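Covering a sketchbook with paste paper

Paste paper is ordinary paper decorated with coloured starch paste. It is cheap to make, takes hard wear and suits the outside of a sketchbook or a small box. These instructions cover one A5 book with a cloth or card spine already in place.

What you need

Two sheets of Ccori 120 gsm cartridge, or any strong paper that stands up to damping
Cornflour
Acrylic paint in one or two colours
A wide soft brush
A comb cut from stiff card
PVA glue
A bone folder
Waste paper and a heavy board

Making the paste

Mix 4 level tablespoons of cornflour with a little cold water until there are no lumps. Add 350 ml of water and heat gently, stirring all the time, until it thickens and turns glossy. Leave it to cool, then push it through a sieve. Split it between jars and stir a teaspoon of paint into each. It should be as thick as custard. Paste keeps for two days in the fridge.

Decorating the sheets

Wipe both sides of the paper with a damp sponge and smooth it flat. Brush on the paste in long strokes, going right over the edges. Draw the comb through while the paste is wet. Wavy lines hide a wobble better than straight ones. If you don't like a pattern, brush over it and start again. You can do this two or three times before the surface begins to rub up.

Dry the sheets flat on newspaper overnight. They will curl. Iron them on the back at a low setting, under a clean sheet.

Covering the boards

Cut each piece 21 mm larger than the board on the three outer sides. On the spine side it should overlap the cloth by 3 mm. Check the grain runs from head to tail.

Glue the back of the paper thinly, working out from the middle. Lay the board on it, turn over and rub down with the bone folder. Trim the corners at 45 degrees, leaving a gap of one and a half times the board's thickness, then turn in the head, the tail and the long edge.

Press under the board overnight with waste paper inside each cover. A thin coat of Stirkari wax, buffed with a soft cloth, finishes the surface.

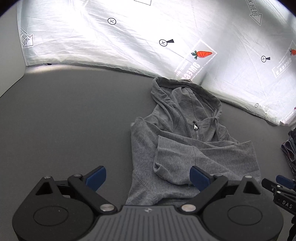
Page last changed: April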